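Subject: Re: [drallumdale-watch] Monitors' mandate and the Thursday vote 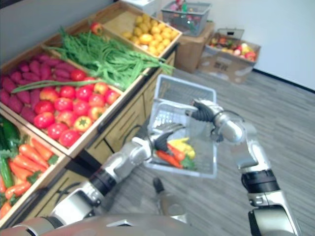 Photo: Drallumdale Watch archive

Sarita Pandey wrote:

> Does anyone have the text of the extended mandate? The radio is saying
> the monitors can stay until the end of January, but the statement from
> the Butimel side only talks about "a period to be agreed." Those are
> two different things. Also, the 700 figure keeps coming up. Is that
> monitors in the field, or everyone including drivers and cooks?
>
> And has the Pludeo crossing reopened or not? I have had three answers
> from three people.
>
> Sarita

Sarita and all,

I have the text now, four pages in the official translation. I will go through your points in order and then add a few things from my own trip.

On the length of the mandate: the radio is right, with a condition. Paragraph two extends the mission to the end of January. Paragraph six says either side may ask for a review before then, and during a review no new posts can be opened. The Butimel delegation is reading paragraph six as if it were the whole agreement. Their spokesman repeated "a period to be agreed" at the press briefing on Thursday morning, and when he was asked about paragraph two he said he would have to check. The council voted that afternoon without changing either paragraph.

On the numbers: 700 is the ceiling, and it covers everyone on the payroll. The number deployed when I left was 381, and 234 of those are monitors who go out on patrol. The others are drivers, medics, interpreters and office staff. When the governor's office says "700 monitors" it is wrong twice over. I have asked them to correct the page and so far they have not.

The shortfall is mostly a matter of who is paying. Two of the contributing governments have promised people but want their transport costs covered first. The mission's budget line for transport was used up before the rains, and the new one does not open until the extension is signed by both parties. The Rastogi faction has signed. The Butimel side says it will sign after its own assembly meets, and I could not get a date for that.

On the Pludeo crossing: all three of your people may have been right. It is open to foot traffic from seven in the morning until four in the afternoon. It is open to trucks only with a permit from both sides, and the permit office on the north bank was closed both times I went there. It is shut to buses. People are walking across with their bags and picking up a second bus on the other side, which has pushed the fare up a lot. A teacher I talked to now goes home once a month when she used to go every weekend.

Some other things from the trip, in no special order:

The register of displaced families in the district now stands at 2086. That is families, and several news reports have printed it as people. Please check this before you quote anyone.

The two patrol posts along the old rail line are staffed in the daytime only. Local elders have asked for a night presence at the southern one, where there was shooting in the spring. The mission's answer is that the mandate does not rule it out but they do not have the staff.

The ceasefire commission met twice while I was there. The first meeting lasted most of a day and dealt with prisoner lists. The second ended early over the wording of the minutes. Both delegations say they will attend the next one.

I was not able to get to the Rastogi headquarters. The road was passable but the pass I had been given was for the wrong district, and I was turned around at the second checkpoint. If anyone on the list has a contact in their liaison office, please write to me off list.

I can send the translation to whoever wants it. It is a scan and the last page is faint, so paragraph eleven, on the handover of vehicles, should be checked against the original before anyone relies on it. Sarita, I will send yours tonight with my notes on paragraph six.

Bhupendra Joshi

_______________________________________________
drallumdale-watch mailing list
To unsubscribe, send a blank message with "unsubscribe" in the subject line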